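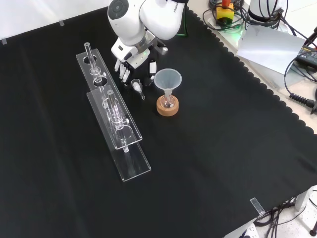 Do I need any qualifications to join a class?

All you need is to be over 18 and able to read the course sheet. Lots of our students left school with nothing in science or maths, and the first few weeks are planned with them in mind.

About Surton Evening School

Hello, and thanks for looking us up! I run the school and teach the chemistry and most of the maths, so if you ring in the daytime it's probably me you'll get (if it's the machine, I'm on the bus). We teach science and maths to grown-ups in the evenings, in Surton, above the old seed merchant's on Ferau Street. The door is the green one beside the shop window and it sticks, so give it a proper shove.

I started the school after years of teaching teenagers. I liked the teenagers very much, but it was the parents' evenings that got me thinking. Mums and dads would sit down to talk about their child's homework and within a minute or so they'd be telling me about their own schooldays, and how they'd been moved down a set at thirteen and never really picked up a science book again. Some of them were still cross about it. I thought, well, somebody ought to put on a class for you lot.

So I did. The first one was a ten-week maths course in the back room of Hornell Library, with a whiteboard that wouldn't wipe clean and a heater that ticked so loudly we had to choose between being warm and being heard. We moved to Surton when the library cut its evening hours. These days we have two teaching rooms, a kitchen, and nearly 80 students in a normal term, which still amazes me when I see them all coming up the stairs at once.

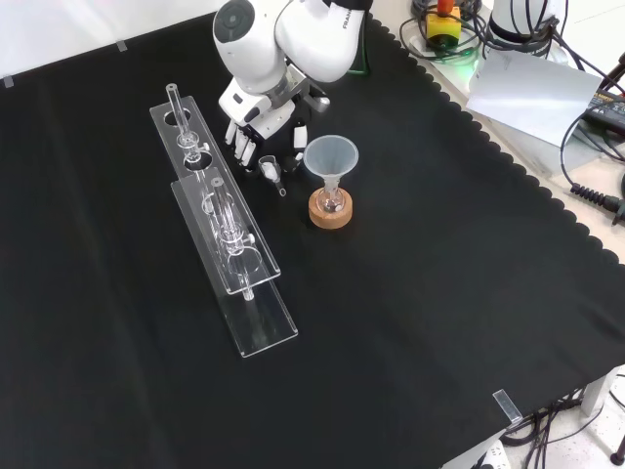

What we teach

Maths from the beginning. Fractions, percentages, a bit of algebra, graphs. People are most nervous about this one and it's the one they bring cake to.

GCSE Maths and GCSE Combined Science. The full courses, over a school year, with the exams sat at a centre in Hornell. We do the entry forms with you.

Chemistry for the curious. No exam at all. We look at why bread rises, what's in washing powder, how dyes hold on to cloth, and whatever else the group gets stuck into. Last year they got on to rust and stayed there for a fortnight.

Getting ready for college. A short course for people going on to nursing, pharmacy or an access course. Lots of units, lots of working out doses, and a fair bit of essay practice too.

Classes run from seven until nine, with a tea break in the middle that I try (and fail) to keep to fifteen minutes.

How we go about it

We go slowly at the start. I'd sooner spend three evenings on decimals and have everyone comfortable than rush ahead to page 40 with half the room lost. You can ask the same thing as many times as you like. I explain it a different way each time, and sometimes the fourth way is so much better than the first that I go home and rewrite my notes.

Homework is set every week and it's short. If you've been on nights or the children have been poorly, bring it the week after. We don't give out marks on the ordinary courses, only comments, though the exam groups do get mock papers after Christmas and those are marked properly, because the real ones will be.

I'm also a great believer in writing things out by hand. We have a few tablets loaded with Nakpan, a practice program with quick questions on it, and plenty of people like it for the bus. But the working goes on paper, big and messy, with crossings out.
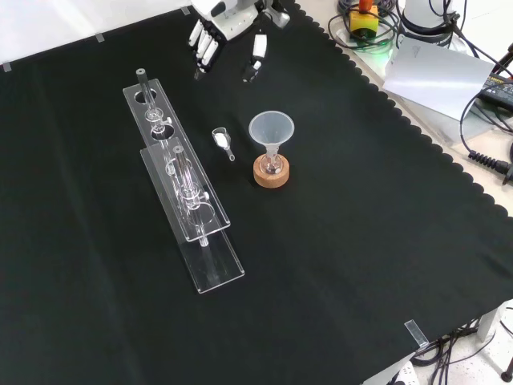
One of last year's maths beginners told me she had signed up only to help her daughter with long division, and had ended up doing her own GCSE because she couldn't stand not knowing what came next. I get a version of that most years. I've also had people tell me the pace was too gentle for them, and they were right, and we moved them up a group.

What it costs

The beginners' maths course is free if you don't already have a GCSE pass. The other courses are charged by the term and you can pay in instalments. There's a small hardship fund as well, which stands at £1,770 at the moment, and I would far sooner it was spent than sat there. Ask me quietly and we'll sort it out between us. Exam fees are separate, and November is when we need to know if you're entering.

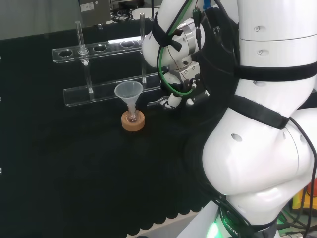 A test tube rack, a funnel, and a flask on its cork ring.

Coming to see us

Our next open evening is Mon 23 September, from six. Turn up whenever suits, have a cup of tea, look through the books and try a question or two if you fancy it. You won't be asked to sign anything on the night. The number 9 bus from Hornell stops at the bottom of Ferau Street, and there's free parking behind the church after half past five.

There's a lift at the back of the building, but it's kept locked in the evenings, so please ring ahead and I'll come down and let you in.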